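20 January 2026

Gray table, green bowl

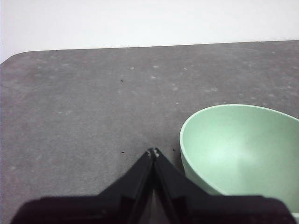 Morning

I woke up before the alarm and I could not sleep more, so I made tea and sat at the gray table in the back room. I decided that I will write in English every day until March, and today is the first day. Anathi Pillay says that my English is correct but it is wearing a tie. I will try to write as I speak, and I will look in the dictionary only when I really need it.

The subject is the table, because I spent almost the whole day with it. I bought it when I moved to this apartment, from a family on the second floor who was leaving for Brakamberg. I paid 62 for it and they gave me also a lamp, which stopped working after one week. The table has rounded corners and a gray top with a speckled pattern. I like this pattern, but it has one bad quality. It hides dirt very well in the evening, and in the morning, when the light comes from the side, it shows everything.

This morning it showed everything. There are pale marks on the top, most of them toward the middle and the back, the side that stands near the wall. I have looked at them for months and I always told myself that they are part of the pattern. They are not part of the pattern. Some of them are from flour paste, I am quite sure, from the time when I was repairing the covers of my old cookbooks. Some could be from the plant pot that leaked. And there were crumbs, small and dark, from the seed bread. I eat the seed bread over a plate and still the crumbs travel.

The mint green bowl was standing on the table too. It has no permanent place in this home. In summer it was for salad, then for clothespins, and at the end of the year it was for walnuts. It is deep and it is light to carry, and it does not break when I drop it (I dropped it two times). I think this is the reason why it always ends up where I am working. Today its work was to be the bowl for washing water.

Cleaning

I must write down what I did, because the next time I will forget it and start again from zero.

First I brushed off the crumbs with a dry cloth. In the past I started with the wet cloth and the crumbs became mud. Then I put warm water in the bowl, with a little dish soap, and I went over the top from the wall side toward me. I let it stay wet while I drank the second tea. I wiped it, and I waited until it was dry to see the result.

The result was half. The softer marks went away completely, mainly on the left side. The others only became smaller, or perhaps I only wished it. I poured out the water and mixed a thick paste of baking soda and water in the bowl, and I put it on the stubborn marks with the tips of my fingers. My mother did this with her stove. She never measured, and she also never explained, so I am guessing at her recipe since many years. I rubbed in small circles, softly, with the old Narkero sponge, the yellow side. The green side of the sponge is too hard and would scratch. I learned that on the sink.

After the paste I wiped three times with clean water, because baking soda leaves its own white marks, and it would be foolish to clean a white mark and put a new one in its place. Two spots near the back are still there. When I put my nail on them I feel nothing, so I believe that the surface itself is worn there. Someone in the family from the second floor maybe had a favorite place for something hot. I was a little annoyed, and later I was less annoyed. I can put the sewing box there.

The shop

Before noon I walked to the shop, because I had finished the baking soda and I needed also rice, onions and a new sponge. It was cold and the sidewalk near the bus stop was still with ice. I walked like a penguin, as they teach on the radio. The phone says that I made 3,210 steps there and back. The goal on the phone is 3,000, so it sent me a small picture of fireworks. I do not know how to turn this off and I am not sure that I want to.

In the shop they had table covers on sale, the wipeable kind, on a big roll. The brand is Irkari. I stood there for a long time. There was one with lemons and one with thin blue stripes, and the striped one was truly nice. The lady asked how long is my table and I did not know. I have the table for such a long time and I eat on it every day, and I could not say how long it is. I showed her with my arms and she laughed, but kindly. I said that I would measure and come back. On the way home I was already thinking that I will not buy it. If I cover the table I will never clean under the cover, I know myself.

I bought a 500 gram box of baking soda, and the rice, and the onions, and I forgot the sponge. It was the first thing on my list.

Afternoon

When I came home the table looked good. I put my hand flat on it and it was smooth and a little cold, and nothing stuck to my hand. I pulled it away from the wall to clean the floor behind, and I found there a pencil, a dry pea and the small key of the suitcase. I have looked for that key since my last visit to my aunt. I was so happy that I called Anathi immediately, and she asked me what is in the suitcase. Nothing is in the suitcase. It is open, the key was only missing.

She also asked if I cleaned the wall. I had not thought of the wall. It is white and it looked clean to me, but after she said it I went to look from close, and of course there was a gray line where the back of the table touches the paint. I took the same cloth and wiped it carefully, almost without water. The line became lighter. I pushed the table back, but this time not all the way, and I left a space as wide as my finger.

When the table was back I did not want to put anything on it. This happens to me always after cleaning. For one hour I carried my cup in my hand like a guest at a party who does not find a place to put his glass. Then I got hungry and it was over.

I made the bread dough in the green bowl. I washed it very well first, naturally, with hot water, two times. The recipe is from the notebook of our old neighbor Mrs. Rácz, and her handwriting is so small that for years I believed she wrote "one spoon of soap" where it is "one spoon of soup." I think that it is soup. I never put either of them. The dough came a little too wet and I added flour, and then the flour was on the table. I had to laugh. It was clean from ten o'clock until four o'clock, and that is longer than usual.

But I did one thing better than before. I wiped the flour directly, first dry and then damp, and I did not leave it until after dinner. It took one minute. If I had done so with the flour paste, when I made the cookbook covers, I would not have needed the whole morning.

Evening

The bread is good, but too pale on top. I have to leave it longer in the oven, and maybe put it one level higher. I cut it on the board and the board was on the table, and still I can see crumbs on the left and on the right of it. These are light crumbs, there are no seeds in this bread. They will be difficult to find tomorrow on the gray.

Words that I looked up today: "smudge," which I like very much because it sounds like what it is. "Stubborn," for stains as well as for people. "Speckled." And "worn," which I confused with "warn," so in the first version of this page the table was warning me.

For tomorrow: sponge. Measure the table, even if I do not buy the cover, because it is a shame not to know. Ask Anathi if she wants half of the bread. Put the suitcase key in the drawer with the other keys, and not on the table, where it is lying now next to my elbow while I write.

I used one hour and a half for this page, and the tea is cold. Tomorrow I will write shorter.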